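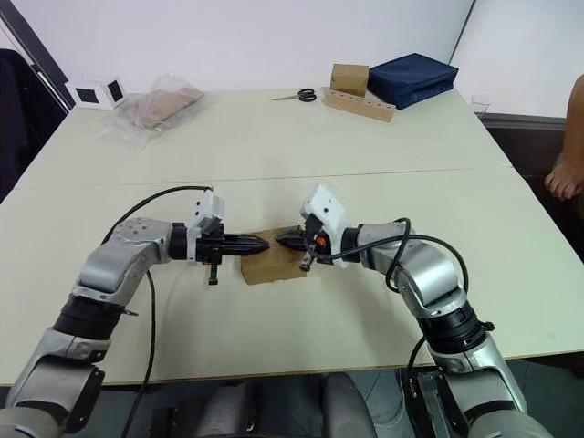
Small boxes, big claims

Every winter the packaging trade finds a new way to tell us that the parcel on the doorstep is greener than the last one. This year it is "right-sizing." Temilon, which sells cartons to small online shops, says its new range cuts wasted space and so cuts emissions, and it has put a leaf on the side to prove it.

I asked for the numbers. What came back was a two-page sheet built on a trial of 1,144 orders, all shipped in March by one customer, a candle seller called Nelora. March is a slow month for candles. I would have liked to see the same trial run in the holiday rush, when staff grab whichever carton is closest and stuff the gap with paper.

The sheet also leaves out returns. Nelora told me it doesn't track how many candles arrive broken, so we can't know if a tighter fit means more cracked jars. A candle sent twice wipes out a lot of saved cardboard.

Then there is the price. Temilon's smallest carton comes in packs of 900, which is fine if you have a storeroom and silly if you sell soap from your kitchen. Kurkex will sell you packs of 20, but at a unit price that made me check the decimal point. Neither company could tell me how much recycled fiber is in the board. Both used the word "responsible" in their replies.

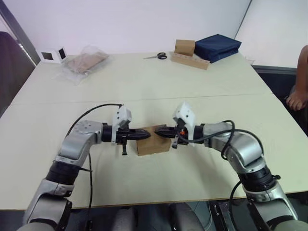
A small cardboard box. Less empty space is only part of the sum.

I'm not against smaller boxes. I get plenty of mail that is mostly air, and I'd be glad to see less of it. But a shop that already keeps three or four sizes on the shelf may gain very little from buying a fifth, and the leaf costs extra.

Readers who sell online: before you order, measure a week of your own parcels and write down what comes back damaged. If you have already switched, send us your before and after figures, including the bad ones. We'll print what we get in the spring issue.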